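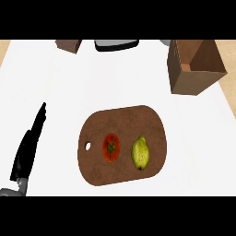 A cooking course for people with long-term back pain is to run for a second year in Lomeven, after early results suggested those who took part were sleeping better and moving more. The Nerneck clinic, which set it up, signed up 227 patients last spring. Half got the usual leaflet and a phone call. The rest got ten weekly sessions – short talk, gentle stretches, then a simple meal made sitting down or standing, whichever hurt less. Nothing fancy. Week one is little more than a tomato on a chopping board and a chat about how long you can comfortably stand at a worktop.

Kirstin Rennie, the physiotherapist leading the work, said the cooking was there to get people doing an everyday job again at their own pace. "A lot of them had stopped making tea for the family. They'd sit it out. We wanted a reason to be on your feet for ten minutes, then twelve, then fifteen."

Of those who started, 195 filled in the final questionaire. The cooking group reported fewer bad nights and said they were walking further in a normal week. Pain scores came down a little in both groups, with not much between them. Medicine use hardly changed.

Rennie was careful about that. Small study, one town, and people knew which group they were in. A longer follow-up is planned, with checks at six and twelve months. The full write-up has gone off to a journal but has not been reviewed yet.

Ross Baxter, a former roofer from Drikunley, did the course last year. Nearly dropped out after the second session, he said, as the drive over was worse than the class. "Glad I stuck at it. I can do a Sunday roast now if somebody else lifts the tin out."

The new round has £3000 from the Soomro fund towards food and room hire, and a second venue in Drikunley should cut down on travel. Sessions start in March, mornings only for now – an evening group may follow if there is enough intrest. Patients need a referral from their GP or physio. Forms are at the clinic's front desk.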